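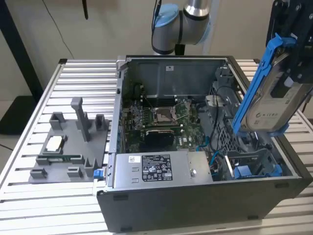 Der Greifer war sich sicher. Ich nicht.

Ich muss mal was loswerden, und zwar über Festplatten. Genauer: über eine Festplatte im blauen Einbaurahmen, die unser Roboterarm im April mit voller Überzeugung neben die Führung gesetzt hat. Dann hat er gedrückt. Dann hat er weitergedrückt. Und dann hat er brav »Schritt abgeschlossen« gemeldet und ist zum nächsten Teil gefahren, als wäre nichts gewesen.

Wir bauen bei Nandico gebrauchte Bürorechner auseinander und wieder zusammen, seit einer Weile eben auch mit einem Cobot. Gehäuse liegt auf der Seite, Deckel ab, der Arm kommt von oben. Klingt simpel, ist es aber überhaupt nicht. In so einem Tower ist es eng, überall hängen Kabel herum (SATA-Kabel sind die schlimmsten, die machen, was sie wollen), und so ein Kunststoffrahmen gibt gerade so weit nach, dass man beim Drücken denkt: Ach, das passt schon. Denkt der Roboter auch.

Gemerkt haben wir es erst in der Endprüfung. Der Rechner fand sein Laufwerk nicht, also wieder aufgemacht, und da saß der Rahmen schief, eine Lasche angebrochen, der Stecker verbogen. Ärgerlich, gut, kann passieren. Aber dann haben wir im Protokoll zurückgeblättert, und da stand bei 28 Rechnern in Folge dieselbe freundliche Meldung. Drei davon hatten denselben Schaden. Drei!

Und jetzt kommt der Teil, über den ich mich heute noch aufregen kann. Die Steuerung von Pudari misst die Kraft am Handgelenk sehr ordentlich. Die Werte waren alle da! Man konnte in der Kurve wunderbar sehen, dass der Widerstand viel zu früh kam. Nur hat keiner der Software gesagt, dass sie sich dafür interessieren soll. Der Grenzwert stand auf 40 Newton, weil wir am Anfang ständig Fehlalarme hatten und irgendwann genervt hochgedreht haben. Wir, wohlgemerkt. Ich war dabei, ich habe genickt, ich wollte Feierabend.

Deshalb finde ich die Diskussion, die danach losging, ziemlich schief. Da hieß es sofort, der Roboter habe »versagt«. Hat er das? Er hat das Teil dorthin gebracht, wo er es hinbringen sollte, und so fest gedrückt, wie er durfte. Die Vorrichtung war etwa vier Millimeter verrutscht, und davon wusste er schlicht nichts. Wer bei uns von Hand montiert, spürt so was sofort in den Fingern, zieht zurück, flucht kurz und setzt neu an. Dieses Zurückziehen fehlt in fast jedem Ablauf, den ich bisher gesehen habe, auch in dem von Vidal, den wir ursprünglich übernommen hatten. Alle programmieren den Weg hinein. Für den Weg hinaus, wenn es klemmt, ist dann keine Zeit mehr.

Ich höre schon den Einwand: Es ist doch nur eine Festplatte. Stimmt, verletzt wurde niemand, und der Schaden war überschaubar. Aber ein Arm, der ein unerwartetes Hindernis für normal hält, der hält es eben auch dann für normal, wenn das Hindernis mal keine Plastiklasche ist. Die Sicherheitsabschaltung läuft bei uns getrennt davon, klar, und die ist auch geprüft. Trotzdem möchte ich nicht, dass sie die einzige Stelle ist, an der jemand »Moment mal« sagt.

Was wir geändert haben? Der Grenzwert hängt jetzt von der Einschubtiefe ab, am Anfang der Führung darf also viel weniger Kraft anliegen als ganz am Ende beim Stecker. Löst er aus, fährt der Arm zurück und wartet auf einen Menschen. Das nervt! Die Taktzeit ist schlechter geworden, und bei Pundunel, unserem größten Abnehmer, war man davon nicht begeistert. Ich verstehe das sogar. Nur sind mir fünf Unterbrechungen am Vormittag lieber als ein Protokoll voller grüner Häkchen, dem ich nicht mehr glaube.

Die Meldung heißt bei uns übrigens inzwischen »Bewegung beendet«. Ob der Schritt wirklich abgeschlossen ist, entscheidet die Prüfung danach. Beim Arbeitsspeicher steht uns die gleiche Umstellung noch bevor, und vor der graut mir ein bisschen.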